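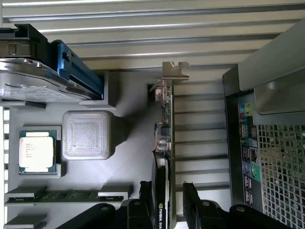

*A hard drive and a processor in a grey moulded tray.*

**Dillon Laing opens selection and assessment office in Plekbridge**

April 2023

Dillon Laing, the recruitment and staff assessment firm, has opened an office in Plekbridge to serve employers in the town and the surrounding district. It is the firm's second office, after Hukstead, and will offer structured interviewing, job analysis and pre-interview assessment to organisations of all sizes.

The firm began work with Plekbridge employers in January, when it ran a pilot of its assessment service for technical and administrative posts. A total of 179 applicants completed the questionnaire during the pilot, which covered work preferences, reasoning and attention to detail. Hiring managers received a short written report on each applicant before deciding whom to invite for interview.

Employers taking part said that the reports had helped them to prepare better questions. Several also asked for more guidance on giving feedback to unsuccessful applicants, and a revised feedback template will be issued to all clients — including those who joined during the pilot — at no extra charge.

The Plekbridge office has a staff of six and expects to assess around 300 applicants in its first year. It will also hold a half-day course for line managers who are new to interviewing. The course deals with writing a job description, agreeing scoring criteria and keeping proper records of decisions. Places are limited to 10 on each course, and bookings may be made by either office.

Assessments can be completed online or in person. Applicants who need adjustments, such as extra time or large-print materials, should inform the office when they accept their invitation.

Existing clients in Hukstead will keep their present account contacts. Employers wishing to discuss a vacancy may arrange a first meeting — without obligation — through the Plekbridge reception.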